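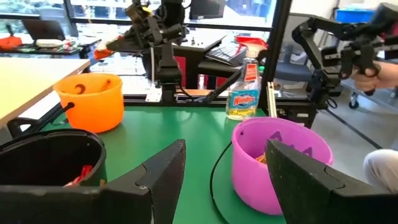 From: Tiago Matos
To: the teachers' list
Date: February 2021
Subject: Re: Singing bowls in the slow class - where to place them?

Dear Nusrat, dear all,

Thank you for your long message. I have read it two times, the second time with my own bowls on the floor next to me, so I could try what you describe. My answers are between your lines. Please excuse my English where it is heavy.

Nusrat Bhattacharjee wrote:

> I have taught the slow evening class at Stusa for two winters now and I would like to bring in bowls, but only for the final rest. My large bowl is very strong in the low tones. When I strike it near the heads, some students open their eyes and one told me it felt like a truck passing.

I know this problem well. The low bowl should not stand near the heads. I place it at the side of the feet, at least one long step away from the nearest mat, and I use the big felt mallet and never the leather one. With the leather mallet the first moment of the sound is too hard, and a person who is almost asleep will feel it as a knock.

Please also try to strike a little under the rim and not on it. You lose some of the brightness, but for the final rest I think you don't want the brightness.

> Should I walk with a bowl between the mats? I have seen Mafalda Pinheiro do this and it was beautiful, but my floor is old and it makes noise.

If the floor makes noise, stay in one place. Mafalda teaches in a room with a stone floor and she is very light on her feet. I tried to walk in my own class and I kicked a water bottle, which rolled under the radiator and could be heard for a long time. After this I sit.

There is one thing you can do from a sitting place. Hold the small bowl on your flat palm, strike it once, and turn slowly from the hips, first to one side and then to the other. The students hear that the sound moves. Keep your fingers away from the wall of the bowl or the tone dies very quickly.

> How long do you leave between two strokes? In the Fonseca course we were told to wait until the tone is fully gone, but then I become nervous in the silence and I start to talk.

I was taught the same by Amândio Macedo, who gave the Fonseca course in my year. Wait until you can't hear it anymore, then take two full breaths, then strike again. I count the breaths with my thumb on my fingers. It gives the hands something to do and it helped me to stop talking.

I want to say also that the silence is much shorter for the students than for you. I asked my group last May how long they had been lying down, and the guesses were all too short, some by half.

> My last question is about the online class. I am on Nellance every week because the studio is still closed and the bowls sound terrible there. They come in and then they are cut, like somebody closes a door.

This comes from the noise filter. The program hears a long even tone and decides it is a fan or a refrigerator. Look in the sound settings for a choice with a name like "original sound" or "music mode". I don't use Nellance myself, so I can't tell you the exact word. After you change it, speak a few sentences to a friend in the call, because your voice may become quieter than before.

Put the microphone to the side of the bowl and a bit higher than the rim. If it stands directly over the opening you get a wobble that some people find unpleasant in headphones. And please tell your students to use headphones or a real speaker. The low bowl can't be heard at all from a telephone, it is only a click of the mallet and then nothing.

For the recorded relaxations I still work with Stavadine. The free plan allows 200 minutes, and this is enough for me if I delete the old ones.

> Tanveer Jafri told me that you have a written plan for the whole final rest. Would you share it?

With pleasure, but it is not much of a plan. I write it here for everyone:

- Let the students lie down and cover themselves. No bowl yet.
- One stroke of the middle bowl, then a short guidance through the feet, legs, belly and face.
- Low bowl from the side of the feet, three strokes with the long pause.
- Silence. I don't touch anything.
- Small bowl, very soft, two strokes, and then I invite them to move the fingers.

If a student is pregnant, has epilepsy or wears a pacemaker, I talk with her or him before the class, and I don't place any bowl on or near the body. I know opinions on this list are different. I prefer to be careful.

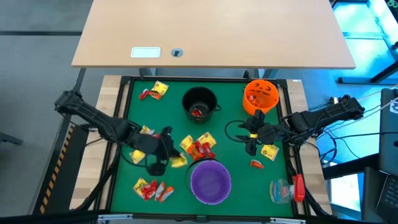
*Candy and buckets on the green mat.*

Nusrat, write to me when you have tried the low bowl at the feet. I am also curious which mallet you have, the gray one or the newer one with the cork handle - the newer one lost its felt on me after one season and I had to glue it.

Warm greetings from a cold kitchen,
Tiago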